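Notebook, Stindadden workshop, February
Mota grasping package from Broteck – trial licence, second part of the evaluation

Continued from the installation notes. The first part was about getting the software to run and I will not repeat it, only this: the start script still expects the licence file in the home folder and it stops without any message if the file is somewhere else. I lost most of a morning on this. Please leave the file where it is.

09:20
Started the Mota server and then the arm. Calibration from the last session loaded without complaint, but I did the check with the pointer tip anyway. The error at the left side of the bin was a bit larger than at the right side. Still inside what Broteck writes in the manual, so I continued. If somebody moves the bin, the calibration of the bin walls must be done again (menu "Cell", then "Container"). The software does not notice that the bin has moved. It continues to plan against the old walls, and the fingers come too close to the metal.

I tightened the clamps on the bin before the first run.

09:50
First runs with only fruit and vegetables. The sweet potato is easy in any position. The grapes are not so easy. Mota wants to close over the middle of the bunch with the same force as for a hard object, and the setting "soft" must be chosen by hand for each object class. In the brochure I read "automatic force selection". I asked Broteck support about it and the answer was polite and quick: automatic selection is part of Skarora, the extra module, and it is not included in the trial. I think the brochure should say it more clearly.

10:40
Mixed bin. I put the objects in by hand and did not arrange them nicely. The kit is sold for "unsorted and unknown objects", so it should be tested like this. Our set has hard and soft things, shiny and transparent things, and some toys with a difficult shape.

What I noticed during the runs:

The clear plastic bottle is a problem for the depth picture. When it lies against another object, Mota often joins both into one thing and plans a grasp between them. With the bottle alone on the floor of the bin it is better.

The metal bowl gives reflections. The planner likes to take the bowl by the edge, which is correct, but the height is sometimes wrong and the fingers close above it. I lowered the exposure one step and then it was more stable.

The glasses are the hardest object. They are thin and dark, and in the point cloud there is almost nothing of them. When they lie on top of something else, the planner sees only what is under them. I would not promise to any customer that this package can pick glasses.

The toy truck goes well if the gripper comes from the side of the body. By the wheels it turns in the fingers and falls back.

13:15
Long run after lunch. 202 attempts, with refilling of the bin each time when it became empty. I wrote down the failures by hand, because the log of the software counts a grasp as "success" also when the object falls during the lifting. This I consider a real fault of the product and I reported it. From my own list: 13 attempts where the fingers closed on nothing, and a larger group where the object was lost on the way up. The full list is in the table on the shared drive, with one line for each attempt.

The arm stopped 2 times by itself. Both times the reason was a path too near to the right wall of the bin, and the message on the pendant was clear. I acknowledged, moved back by hand in slow mode and started again. Mota took over from the correct place without a restart of the server. This was better than I expected – the last package we tested had to be started again from the beginning after every stop.

14:50
Planning time. In the log there is a value for each plan. With few objects the waiting is short and I do not mind it. With a full bin it becomes long enough that one starts to look at the screen to see if something is wrong. A small sign "planning" in the window would help. At the moment the window looks the same when it is thinking and when it has crashed.

15:30
Price. The trial is free, after that it is 554 per month for one arm, Skarora not included. Support by e-mail is in the price, telephone support is not. I asked if we can pay only for the months when we use it, and I wait for the answer.

My opinion until now: the planner is good for solid objects which are not transparent, and the recovery after a stop is very good. The counting of successes is not acceptable in this form. I would like to see Skarora before we decide, at least for two weeks.

16:05
Last mixed bin of the day, slow mode, gripper over the teal block.
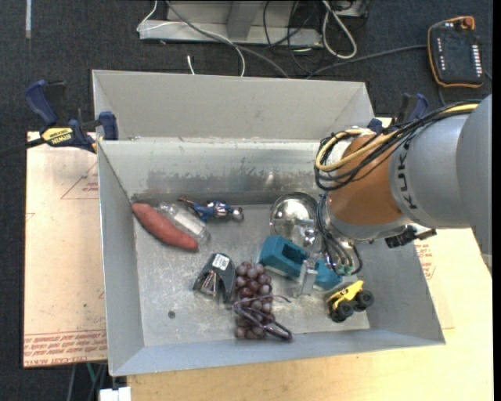
To do before the next session
Ask Broteck for a test key for Skarora.
Repeat the runs with the bottle, lower exposure.
Look at the calibration error on the left side again.
Copy the logs from the Mota computer to the shared drive, the disk is almost full.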